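Wandalano Bench Build: Gallery

Posted 15 Jul 2019

Wandalano is the name we gave to a shared robot bench. It is one arm, one pine table and a short list of household jobs we want the arm to do without anyone touching it. The first job on the list is opening and closing things: drawers, lids, boxes. We picked it because everything needed was already lying around, and because a drawer is a good test of whether the arm really knows where it is.

The arm came to us used, with a parallel gripper on the wrist. The table did not come with it. We built the top from pine boards, glued and sanded, with the knots left in. Total spent on the top, screws and finish came to 61 dollars. A steel bench would have been stiffer, but pine is easy to drill, and we have drilled it more than once.

The control program is called Felano. It is a small thing that reads a list of positions, moves the arm through them in order and writes down what the joints reported along the way. It does not plan anything. If the drawer has moved, Felano will reach for the place where the drawer used to be. Most of the work this summer has gone into fixing that.

Click through for the pictures. Notes on settings are at the bottom of the page.
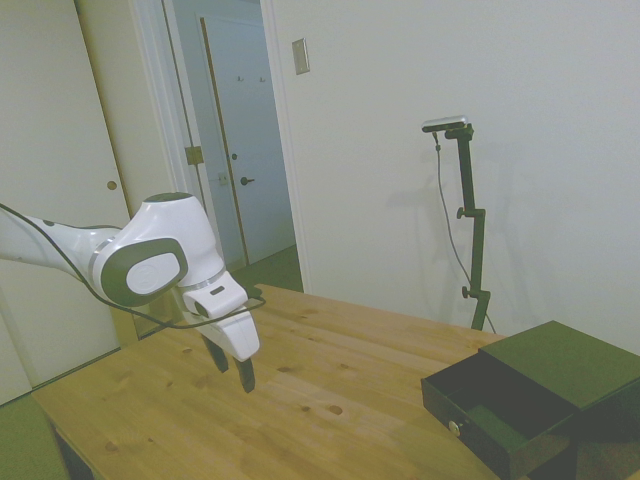
Gripper open over the pine top, drawer pulled partway out.

The drawer job is done in two parts. In the first the fingers close on the knob and the wrist backs away in a straight line. In the second the arm pushes the drawer shut with closed fingers. Pulling is harder. A small round knob gives two flat fingers very little to hold, and if the pull is even slightly off the line of the drawer, the drawer binds and the whole cabinet slides with it.

We tried heavier contents first – no good, the weight was in the wrong place. A strip of non-slip mat under the cabinet worked better. We also slowed the pull down. Felano takes speed as millimeters per second, and the early runs at 300 were far too quick for this. At 200 the arm was still dragging the cabinet now and then. The setting we use today is a good deal lower than either and we have stopped being in a hurry about it.

The cable to the gripper needs some slack or it pulls tight when the wrist turns over. Too much slack and it swings into the work. Ours is held with hook-and-loop ties, which we move whenever we change the job.
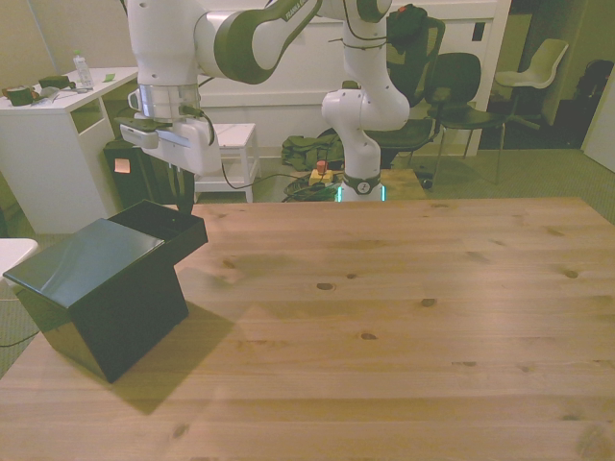 Working over at the box end of the table.

The box job came next. A lid is a different problem from a drawer. A drawer only moves one way, and once the fingers have hold of it the path is known. A lid swings, so the gripper has to follow a curve, and the curve depends on where the hinge line is. We measured ours with a steel rule and typed the numbers in by hand. The first set was wrong by the thickness of the lid, which took an evening to find.

Dark, shiny surfaces also gave us trouble with the depth readings. The numbers jump around wherever a lamp reflects. Turning one lamp to face the wall helped more than any change to the program did. A sheet of matte film would probably help too, but we have not bought any.

The stop button stays plugged in for every run, including the short ones. That is a rule of the shop. Anyone starting a run says so out loud, and the rest of us stay on the far side of the table until the arm is back at its rest position.

We keep a log of every run in a plain text file, one line each. It stands at 1228 lines. A good many of them say nothing more than "stopped, wrong height." The log is still the most useful thing we have made, as it shows which faults come back after we think we have fixed them.
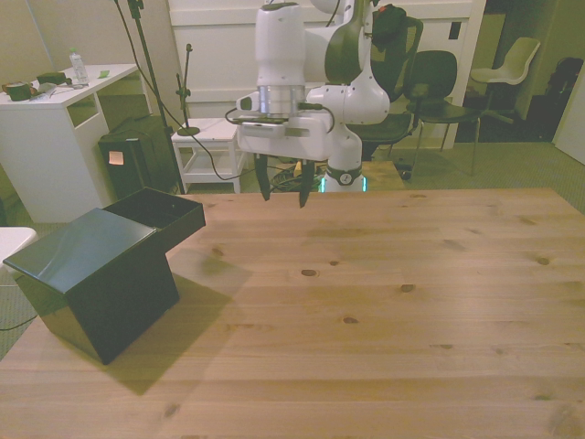 Beaudoin wrote in after reading the first version of this page: I would not type the hinge position in by hand at all. Close the fingers lightly on the lid edge, let the arm go soft and swing the lid yourself while the program records the joints. You get the curve for free, and if the box moves you only have to do it again, which takes a minute. I had the same trouble with a toolbox lid and gave up on the steel rule after two tries.

We tested this and it does work, with one catch. The recorded curve has all the wobble of the hand that made it, so Felano now smooths it before playing it back. The code for that is short and will go up with the rest in August.

Settings and notes

Fingers: the stock pair, with thin rubber glued to the inside faces. Replace the rubber when it goes shiny.

Table: pine top, bolted to a steel underframe. Check the bolts after every change of job.

Rest position: arm folded back, fingers open, clear of everything on the table.

Next job: a jar with a screw lid. The folder for it is named Clelliden – there is nothing in it yet apart from a parts list and a sketch of a clamp to hold the jar still.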